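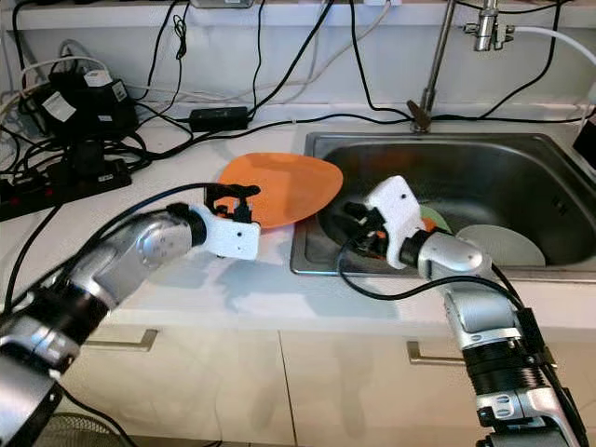
Issue 40, page 3

Open day at the Kavero works, Laltham

Kavero opened its works to visitors in November 2019, the first time it had done so since moving out of the old building by the canal. The company makes kitchen sinks, counters and base cabinets, mostly for apartment builders and for housing offices that replace kitchens a whole block at a time. Several readers asked for a report after the short notice we ran in August, so this is a long one.

Laltham is easy enough by train. The station is at the bottom of the town and the works is at the top, past the bus garage, and the walk is uphill all the way. There is a bus but it leaves a few minutes before the train gets in. Visitors signed in at the side gate, not the main one shown on the flyer, and a handwritten sign had been put up on the fence to say so. Parking was in the delivery yard and was full by mid-morning.

We were given a paper badge, ear plugs and a folded plan of the building, and sent around in groups of nearly 40, which was too many for the narrow parts. At the press shop the people at the back could not hear the guide, and several of us caught up by asking each other.

The press shop

Sinks start as flat sheets of stainless steel on pallets near the loading door. A sheet is cut to size, oiled and pulled into shape in the press in stages, with a wash in between for the deeper bowls. The guide said the corners are where a bowl fails. If the steel is pulled too far there it thins, and sometimes it splits. The rejects go in a cage by the wall, and we were allowed to handle them. On one you could push the corner in with a thumb.

After pressing, the rim is trimmed and brushed. The brushing is done along the length of each side, so at the corners two directions meet, and a good operator leaves a clean line. Kavero stopped offering a polished rim several years ago. Every pan set down on it left a mark, and customers sent photos of the marks.

The drain hole is punched last. I had expected to see it done first. If it were, the hole would be pulled out of round in the press.

The works can turn out 2,000 bowls in a good month. We did not see it at full speed, as one line had been stopped so that visitors could walk through.

Counters

The counter shop is in a separate building across the yard, and it was cold. Blanks come in long lengths and are cut for the sink with a template. There were shelves of templates along one wall, some of them for sinks that have not been made for a long time. Housing offices still order replacement counters to fit old bowls, so the templates are kept.

I asked which color sells. The answer was white with a fine speckle, by a long way, and it is what they put in the demonstration kitchen. Plain white shows coffee rings and crumbs, and dark counters show water marks. The speckle hides a little of both. The sample boards had a coarser speckle too, which looked to me like a school cafeteria, though one couple in our group liked it and took the sample home.

A good part of the talk here was about the cut edge around the sink. This is where water gets in. Kavero seals it twice, once in the shop and once when the bowl goes in, and the guide had a section cut from a failed counter (not one of theirs, we were told) where the core had swollen to nearly double. It was passed around the group and came back in more pieces than it went out.

Cabinets

Base cabinets are assembled for Kavero by Ellery, a smaller firm that has the units at the back of the same site. Its staff were friendly and clearly had not been told when the groups were coming. We stood and watched doors being drilled for handles. Cream white is the standard door finish and anything else adds to the delivery time. The handles are metal and are fitted before the doors leave.

Someone asked about the cabinet under a sink, which in most homes is the first one to go. Ellery leaves the back of it open for the pipes, and the floor of it can be lifted out and replaced on its own. I would like that in my own kitchen, where a slow drip took out the whole cabinet.

The demonstration kitchen

This was the part most people had come for. The sink was a rectangular stainless bowl with a brushed rim, set into the white speckled counter, with two cream doors below and a tall, slender chrome faucet behind. It is a plain arrangement, close to what you would find in a newly fitted apartment. Behind the counter the pipe and a white hose were in view at the right, so visitors could look at that side of things as well.

The plates were by Mallov, which makes tableware in Laltham and shared the open day. They come in strong orange and in a couple of soft greens. An orange one was resting over the left rim of the sink, and there were greens down in the bowl, with the grayer of them standing on edge. Against steel and white the orange is very bright. The paler green almost looked white to me until I saw it near the counter.

What I wanted to know was how the sink copes with plates, since that is what mine is mostly used for. A few points from the talk and from looking:

A straight-sided bowl will take a plate on edge, leaned against the side. In a round bowl plates slide to the middle and lie on each other, and the rims chip.

A flat rim is useful for parking a plate for a moment. It will overlap the counter and sit at a tilt, so it needs watching if the plate is a heavy one.

A tall faucet gives room to turn a large plate under the water. It also splashes more. The guide suggested running it at half and aiming at the side of the bowl.

Steel bowls are louder than people expect. Kavero puts a pad on the underside. Two bowls had been hung on a rack, one with the pad and one without, with a wooden spoon on a string for hitting them. The children did a great deal of this. The padded one gives a dull knock and the other rings.

There was a disagreement in our group over single and double bowls. Kavero makes both. Housing offices buy single bowls almost without exception, for the price and for the counter space. I have had a double for years and use the second half for keeping wet sponges in, so I could not say much for it.

Cleaning

A handout on looking after steel was left in a pile by the door and had run out by the time our group arrived, so I wrote down what I could. Use dish soap and a soft cloth. Rub with the brush lines, not across them. Do not leave a steel wool pad in the bowl overnight, as it rusts and the rust stains the steel under it. Vinegar takes off lime, but rinse it well afterward. Bleach should be kept out of the bowl altogether. For the counter, the same soap and a cloth, and wipe up anything with turmeric in it right away.

For the Mallov plates the advice was shorter. They can go in the dishwasher. The orange can pick up gray marks from metal knives, and a paste of baking soda will lift most of them.

Food and shop

Lunch was soup and rolls in the staff canteen, three choices of soup, with the tomato gone early. The seats are bolted to the tables and are set for people with shorter legs than mine. Coffee was free all day.

The shop was two folding tables in the corridor. Mallov had seconds at half price, mostly side plates with pinholes in the glaze, and I bought a green one. Kavero was selling bowls with scratched rims, which were cheap, but you would have to get one home, and I saw only one person carrying a sink down the hill to the station.

Notes for next time

The tour takes the whole morning and there is nowhere to sit until lunch. Wear shoes with a proper sole, as the press shop floor is oily near the machines. Strollers can manage the counter shop and the demonstration kitchen but not the steps up to Ellery's units. If you want to ask detailed questions, go on the last tour - ours was followed closely by another group, and we were moved on from the kitchen before people had finished.

Kavero has not said whether there will be another open day. Requests can be made in writing to the works office at Laltham, and we will print the date if we are given one. The report on the tile warehouse visit has been held over to the next issue for lack of space.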